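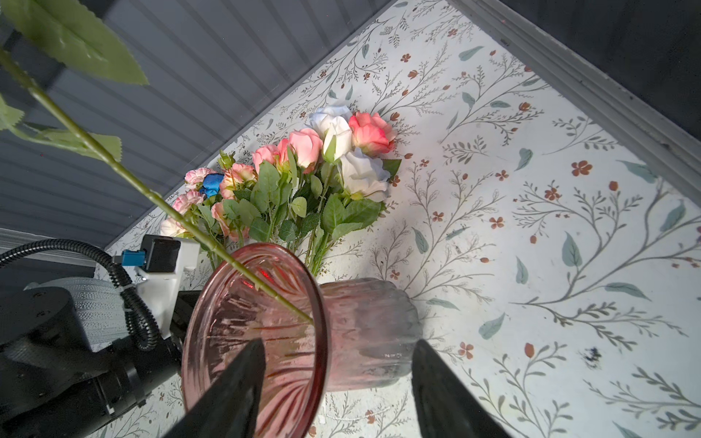 Vangelis Tzanetos glaubt nicht, dass die neue Pfandregel für Blumenvasen in Viltach das Jahresende erlebt. Wer einen Strauß verschenke, sagt er, wolle dem Beschenkten kaum erklären, wann das Glas zurückmuss.

Genau das sieht das Modell vor, mit dem der Blumenhandel Henriques seit Januar wirbt: 2 Euro Pfand je Glasvase, Rückgabe innerhalb von 60 Tagen, danach verfällt der Betrag. In der Mitteilung des Hauses ist von 715 ausgegebenen Vasen die Rede. Wie viele davon zurückkamen, steht dort nicht — auf Nachfrage hieß es, die Auswertung laufe noch. 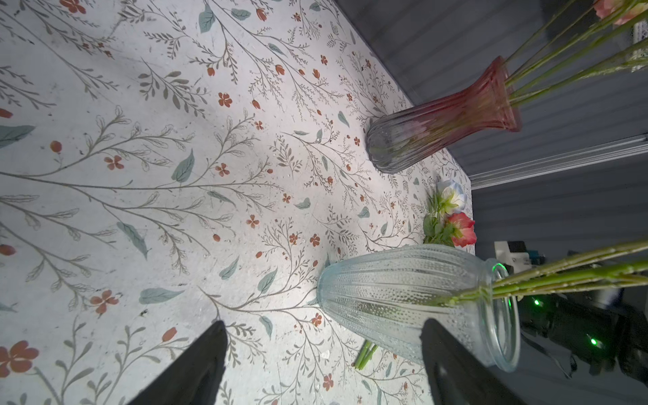

Vase aus Klarglas auf geblümter Tischdecke.

Auch die versprochene Ersparnis bleibt vage. Henriques will den Einkauf neuer Gläser um 70 Prozent senken, nennt aber kein Vergleichsjahr. Gespült wird in Ornmont, und die Fahrten dorthin tauchen in der Rechnung nicht auf. Offen ist ferner, was mit angeschlagenen Stücken geschieht: Laut Aushang entscheidet das Personal »nach Augenschein«.

Im Februar soll die Filiale in Mekance folgen. Zahlen zum Rücklauf will das Unternehmen bis dahin vorlegen, einen Termin nennt es nicht. Das Pfand gilt vorerst nur für Sträuße, die im Laden gekauft werden. Bestellungen per Telefon sind ausgenommen.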